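The Green Plate

Mavis Szabo had two grippers on her desk and could buy only one of them. The Mesta had thin fingers and cost less. The Vakura was heavier and came with its own controller, in a case which closed with a very nice click. Henmont wanted her answer before the spring, and it was already February 3, 2024.

"Which one do you like?" asked Darnell Mbeki.

"I don't like or dislike. I compare."

He smiled at this. He had worked with her for seven years, and he knew that she had once kept a bad camera for a whole winter only because it had a pleasant voice when it started.

They had made the test kitchen as similar to a real one as they could. There was a toaster, a toaster oven with a towel on it, tea, a plate of toy food. The arm had to work over the cutting board where the small green plate stood. The plate came from Mavis's mother. It was not on the list of equipment.

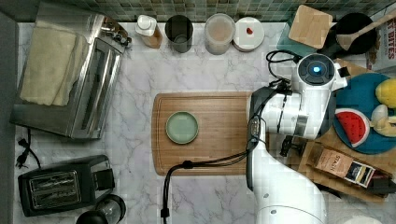

The Drawer

For the drawer they used the other view, the one that looked over the toaster towards the tiles. A drawer is a small thing for a person. For a gripper it is a question with many parts, and the worst part is the knob. If the fingers close too early, they push it away. If they close too late, they meet the wood and the controller complains.

Darnell read the numbers aloud, as he always did, in the voice of a man reading the names of railway stations. Mavis watched the fingers.
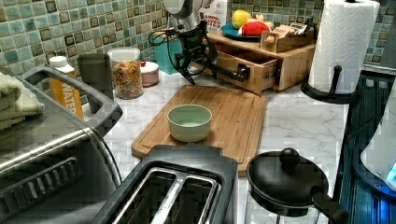 "My mother had a drawer like this," she said. "It never closed completely. You had to lift it a little with your knee."

"Did you write that in the report?"

"I am telling it to you."

Darnell put down his pencil. In the next room the fan of the old Van Dusen controller was running, although they had promised each other to switch it off in July. He thought that she would perhaps say more, and so he waited, and he looked at the screen and not at her.

But she asked only for the force limit. He gave it to her: three newtons lower than in the morning. She nodded and told him to repeat the trial from the side of the organiser, with the bowl left on the board.

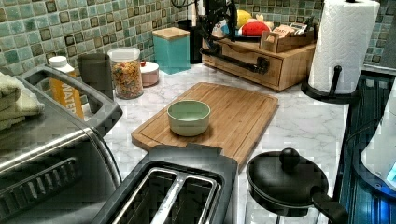 It was trial 249. The plan asked for more than 100 trials at the drawer alone, and Mavis had never in her life stopped at the number which was asked. In the evenings she made a table with two columns, one for each gripper, and she filled it in with a blue pen before she typed it. The columns were almost equal. This annoyed her. She had hoped that one of them would be bad, so that the decision would be made by somebody else.

"We can toss a coin," said Darnell.

"Henmont doesn't pay us for a coin."

"Then take the Mesta. It is cheaper and you can repair it yourself."

"And the Vakura?"

"The Vakura has a nice case."

She laughed, which did not happen often before supper. Then she got up, went to the counter and turned the plate a little with one finger. There was no need for it. The camera did not care how the plate was turned, because it was round. She came back and sat down, and asked him to bring the arm over the right end of the board and hold it there.

"For how long?"

"Until I say."
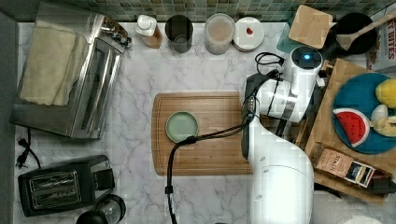
The Answer

The letter to Henmont had only one page. Mavis wrote that both grippers were suitable, that the difference between them was small, and that she recommended the Mesta. Under it she put her name, and after some thinking also the name of Darnell Mbeki, who had read all the numbers.

He found the sheet in the printer and read it standing, with his coat already on.

"You didn't say why," he said.

"The table is attached."

"The table says they are equal."

She was washing the green plate at the sink, slowly, with warm water, and she did not turn round. He understood that he would not get another explanation. He folded the letter, put it into the envelope and went to look for a stamp, and on the way he switched off the Van Dusen.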